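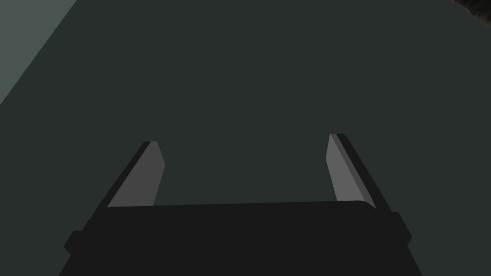 Clear the surface before you start. Black shows up against what is behind it.

Looking after a workbench top

Most bench tops fail slowly. A ring from a tin of varnish, a bit of glue left to harden, a cut that goes deeper every time the knife finds it. An hour in September, before the heating goes on and the air dries out, will save you replacing the top later on.

Scrape first, wash second

Old glue comes off best dry. Hold a cabinet scraper or an old plastic card at a low angle and push away from you. If it won't shift, lay a cloth wrung out in warm water over it for a few minutes and try again. White wood glue softens this way. Epoxy doesn't, and needs a scraper with a fresh edge and some patience.

Wash with a little washing-up liquid in warm water. Wring the cloth out well and work with the grain. Wipe again with clean water and leave the top to dry overnight with a window open. Don't stand anything on it until morning.

Stains

Black marks on oak are usually from steel left on a damp surface. Oxalic acid crystals will lift them, but wear gloves and goggles, follow the instructions on the tub and rinse thoroughly. Never mix it with bleach.

Grease and oil: cover with talc or plain cat litter, leave until morning, then sweep it up. Repeat if the mark is still dark.

Felt pen comes off with methylated spirit on a rag. Test somewhere out of sight first, as it will also take off shellac. Keep it well away from the heater.

Sanding

You rarely need to sand the whole top. If you do, begin with 100 grit and finish with 125 or the nearest you can buy. Anything finer leaves a surface so smooth that work slides about on it. Keep the sander moving, and vacuum between grits or you will drag the coarse dust round under the finer paper.

Check for flat with a long straight edge and a torch behind it. Light showing under the middle means a dip. Small dips can be left alone unless you do a lot of planing.

Oil or varnish?

Oil, in my view. Varnish looks better for the first year and then chips, and you can't patch it without it showing. With oil you rub a bit more in. I have used Kvaran bench oil for a long time and it goes on thinly, which I like. Zaltex is thicker and takes up to 4 days to lose its tackiness in a cold garage. Both do the job.

Put it on with a lint-free rag, wait twenty minutes, then wipe off all you can. A second coat the next day is plenty. Oily rags can catch fire on their own if they are left in a heap, so spread them flat outside to dry before they go in the bin.

Deep cuts

Fill with sawdust from the same timber mixed into wood glue. Press it in slightly proud and sand it back once it is hard. If the bench is bolted together, check the bolts while you are there. Mine take a 13 mm spanner, and two were loose the last time I looked.

A cheap sacrificial top

A sheet of hardboard cut to size will take most of the punishment. Roswitha Kaufmann wrote in to suggest fixing a batten along the front underside, so it hooks over the edge and can't creep backwards. I have done this with a 38 mm batten and it works well. Don't glue the board down — you will want to turn it over when the first side is worn.

Drill a hole in one corner and you can hang it on a nail when you need the proper surface.

Next month: sharpening garden shears, and a reader's question about sticking drawers.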